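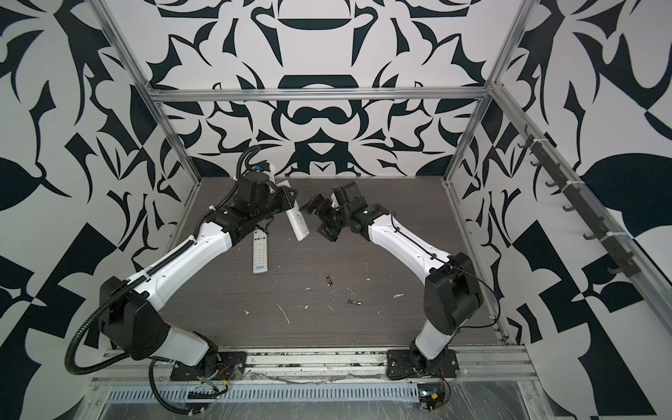 Walnusslikör: Nüsse schon zu hart?

Debora_M
2022-06-22
Hallo zusammen, ich wollte heuer endlich mal grüne Walnüsse ansetzen, nach dem Rezept meiner Tante: 8 Nüsse vierteln, ein halber Liter Korn, Zimtstange, zwei Nelken, ab auf die Fensterbank. Jetzt hab ich beim Schneiden aber schon so einen leichten Widerstand in der Mitte gespürt. Kann man die noch nehmen oder wird das nix mehr? Und wie lange lasst ihr ziehen?

skirel
Wenn das Messer noch durchgeht, nehmen. Ich mach immer die Stricknadelprobe, geht die glatt durch, passt alles. Und zieh bitte Handschuhe an, ich bin mal mit schwarzen Fingern auf einer Taufe gestanden...
Ziehzeit bei mir 6 Wochen, dann abseihen, Zucker dazu und ab in den Keller.

Hawi Moges
Sechs Wochen in der Sonne?? Da wird mir der Ansatz viel zu bitter. Ich stell ihn dunkel und seihe nach vier ab. Die Fensterbank halte ich ehrlich gesagt für Folklore, schwarz wird er im Schrank genauso.

skirel
Hab beides probiert, der von der Fensterbank war runder. Bitter gehört für mich dazu, ist ja kein Eierlikör :-)

Hawi Moges
Runder vielleicht, weil du mehr Zucker drin hattest? Wieviel nimmst du denn?

skirel
232 Gramm auf den Liter. Krumme Zahl, ich weiß, das war mal der Rest aus der Tüte und hat so gut geschmeckt, dass ich dabei geblieben bin.

Zewditu T.
Mische mich mal ein: Nelken nur eine! Zwei auf einen halben Liter und du trinkst Zahnarzt. Lieber ein Stück Orangenschale, aber ohne das Weiße. Und beim Korn auf die Prozente schauen, mit 32 % wird mir das zu lasch, ich nehm Obstler mit 40.

Debora_M
Oje, die zwei Nelken schwimmen schon drin. Rausfischen?

Zewditu T.
Ja, eine raus, heute noch. Die geben schnell ab.

Debora_M
Erledigt, mit der Grillzange, war eine ziemliche Sauerei. Der Ansatz ist übrigens jetzt schon grünbraun, das ging ja flott! Ich lass ihn mal auf der Fensterbank und probier nach vier Wochen, dann seh ich ja, wer von euch recht hat.

Hawi Moges
Mach doch zwei Gläser, eins hell, eins dunkel. Nüsse hast du doch bestimmt noch.

Debora_M
Zwei kleine Zweige voll, ja. Korn muss ich erst kaufen. Ich meld mich im August wieder.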